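Can a robot put away my groceries yet?

11 May 2023

I have been asking this since January, when I started the Skinemlow blog with a rant about bag packing, and I still get excited every time I look into it. Short answer: sort of, slowly, and I love watching it anyway!

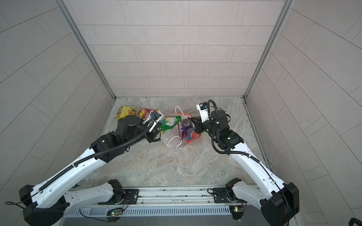

Groceries are my favorite test of a household robot (sorry, laundry people). A plate is a plate, but snack bags slump and crinkle, and a thin plastic carrier with looped handles has no shape at all until there's something in it. So seeing one arm clamped onto a green pouch right beside a bag like that, with the other gripper pointed down toward a purple box, makes me grin. Two hands is the right idea. Try packing a flimsy bag with one of yours behind your back – I did, with 30 items from Sukard, our corner store, and it was a mess.

Boxes ought to be easier. They have flat sides and they stay put, mostly, though you still have to come at them from a decent angle and not crush the corners.
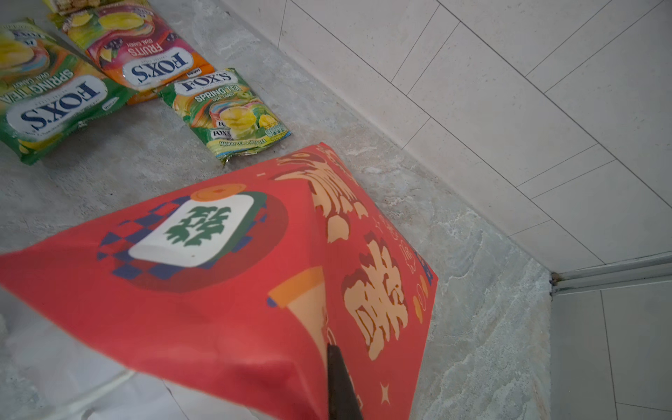
A black gripper finger up against a festive red box, with Fox's candy packets behind.

Would I let one loose in my kitchen? For the candy, sure. Eggs can wait a while. Next up I want to write about shelves, and why mine are so badly built for anybody's arms.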